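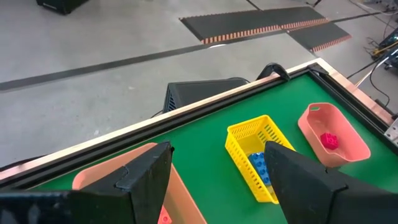 Counseling Office Review, Issue 122

Serkitz 4: application tracking and essay drafting for high school seniors

Serkitz is a browser-based planner made by Brollell. It keeps a student's college list, deadlines, recommendation requests and essay drafts in one account, and gives the school counselor a read-only view of the same material. Version 4 replaces the old calendar and adds a drafting pane. We ran it at Nutasthorpe through the fall and into January, alongside the shared spreadsheet the office has used for years.

Setup

Student accounts are created from a CSV upload. The column headers have to match the template exactly, including the space in "Grad Year." A header that does not match produces a blank column and no error message. Our first upload created a full senior class with no graduation years, and the correction had to be made by deleting the batch and loading it again. Allow an afternoon.

Parent accounts are optional. They are switched on for the whole school or not at all. We left them off.

College list and deadlines

The built-in college file holds 2813 entries. Each entry has fields for early, regular and rolling dates, required tests, and the number of supplemental essays. Students can overwrite any field, and an overwritten value is shown in italics to the counselor. This is the best feature in the product. It took seconds to find the students who had typed in their own dates, and to check those dates against the college's page.

The file itself needs checking too. Scholarship deadlines are stored in a free text box and do not reach the calendar. A student who relies on the calendar alone will miss any scholarship date that falls before the admission date. We told students to add these by hand as custom tasks.

Time zones are handled correctly. Each deadline is displayed in the student's local time with the college's time in parentheses.

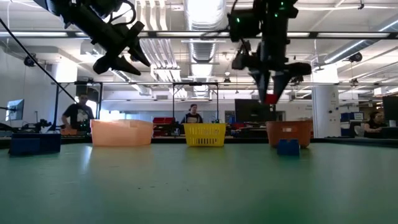 D. Shakya
Software Reviewer, College Counseling

The drafting pane

The pane is a plain text editor with a prompt at the top, a word count at the bottom and a version list on the right. There are no fonts to choose. A new version is saved every time the student closes the pane, and any two versions can be compared side by side.

The word count is the weak point. Serkitz counts a hyphenated term as two words and a dash with spaces on both sides as one. Most forms we pasted into counted differently, so a draft that showed as exactly at the limit could come out over or under. Students should leave a margin, or do the last trim in the form itself.

There is also a character count for the activities section. It includes line breaks, and we found no errors in it.

Comments work much as they do in any word processor, with one difference: a counselor can comment but cannot edit. Some readers will want editing rights. I would leave it this way. The essay should stay in the student's words, and the version list makes it plain who wrote what.

The pane also offers a "strength score" for each draft. It appears to reward long sentences and the word "passion." The score can be turned off under School Settings, and I suggest doing so before any student logs in.

Recommendation requests

Requests go out by email with a link. Teachers do not need an account, and the link stays live until the letter is marked as sent. Reminders are set by the counselor only – students cannot trigger them – and are limited to one a week per letter. Two of our teachers found the messages in their spam folders. Adding the sending domain to the school's safe list fixed it.

Export

Everything exports to CSV, and drafts export as plain text files, one per version. Our full export came to 1553 files. File names use the student ID and a version number but leave out the college, so sorting them by application means opening them. Comments are not exported at all. Offices that keep records of advising should copy out anything they need before accounts close at the end of the school year.

Speed and support

Pages loaded quickly on the library desktops and slowly on older phones. The compare view does not work on a phone screen. Support answers by email only. Replies were clear and came by the next school day.

Verdict

Recommended for offices that have outgrown a spreadsheet, provided someone has time to check dates. Smaller offices will gain less from it. Brollell lists the word count as a known issue, with no date given for a fix.

Reviewed version: Serkitz 4, school license. Last checked 19 February 2026.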